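Mak community help > Data collection > Hand-held grippers

Wrist view and head view disagree about when the gripper closes. Discard the episodes or re-align them?

Posted by Rosalind Strickland
Tags: sync, hand-held, two-arm, wire objects

We are collecting two-hand table tasks with a pair of hand-held grippers, one camera on each gripper and one at head height. All three streams record at 1080 lines. The task set is small tableware plus a few open metal objects, and the target is 200 accepted episodes per task before the first training run. Recording goes through Jultix on one host, with both grippers cabled to it. 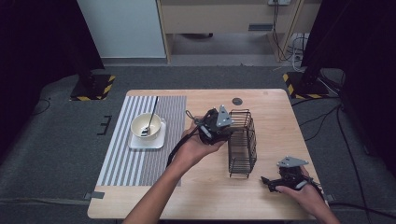
The host stamps each image on arrival, so the stamps include whatever delay the cable and the driver add. For the head stream this delay is steady. For the left gripper it drifts during a session. At the start of the morning the finger-width reading and the left video agree. After 20 episodes the width signal says the fingers are closed while the video still shows a gap. The offset by then is 4 images, always in the same direction. The right gripper does not show it.

Things already tried: swapping the two cables (no change), restarting the recorder between episodes (offset returns to zero, then grows again), and lowering the head stream to a smaller size (the drift slows down but does not stop).

I need to know two things. First, can the existing episodes be corrected afterward, or is the offset too irregular inside one episode? Second, is there a check I can run at the table that does not depend on the operator noticing? I have a partial set from October that I would like to keep if possible.

3 replies

Yoshinori Hattori

The drift following the gripper and not the cable points to the buffer on that device. If restarting the recorder clears it, the queue is filling faster than it is read, and stamping on arrival hides the problem. Turn on device-side stamps in Jultix for both grippers and log the arrival stamp as a second column. Do not replace one with the other. You want the difference between them, per image, for the whole session.

For the October set: plot finger width against the gap measured in the video for one early episode and one late episode. If the lag inside the late episode is constant, a fixed shift per episode is good enough and you can keep the data. If it grows while the episode runs, you can fit a line to it, but I would only trust the fit where there are two clear closings far apart in time. Episodes with a single grasp near the end should go.

A check at the table is easy to add. Have the operator open and close both grippers fully before every episode, away from any object, with the fingers in view of the head camera. That gives a sharp edge in all three videos and in both width signals. A script can find the edges and refuse the episode when they disagree by more than one image.
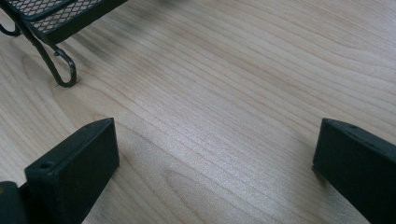
Measuring the gap in the video is where most of the error comes in. A threshold on dark pixels works only while everything dark in the view belongs to the fingers. With matte black fingers over a pale tabletop the contrast is very good, but a dark mesh panel on curled metal legs in the upper corner will be picked up by the same threshold, and so will its shadow if the threshold is generous. Restrict the search to the lower part of the image, where the fingers always sit, and track their inner edges. Wood grain will give weak false edges in that region – a small blur before the edge filter removes most of them.

One more point on wire and mesh objects in general. The gap signal is less useful as a grasp label for them than for a cup or a bowl, as the fingers may close through an opening and reach the same width as an empty close. Label those by hand.

Gakeck

same thing happened to us, new usb hub fixed it. try that first

Brullovness

The hub may help if both grippers share one, but it does not answer the part about the old episodes. I would add a caution to the fixed shift. If you move the left gripper video, you also have to move the pose track for the left gripper when that pose is computed from the same images. We shifted the video only and trained on it. The policy learned to close early on the left side, and it took us a long time to find the cause because replayed episodes looked fine at normal speed.

Also keep the raw files. Write the shift into the episode metadata and apply it at load time – you will probably want to change it later.

Rosalind Strickland

Device stamps are on now. The difference between the two columns grows on the left only, so the queue explanation fits. In the late October episodes the lag is constant within each episode, except in the long ones. I will shift the short episodes, with the pose track included, and re-record the rest. The hub is not shared, so I have left it alone.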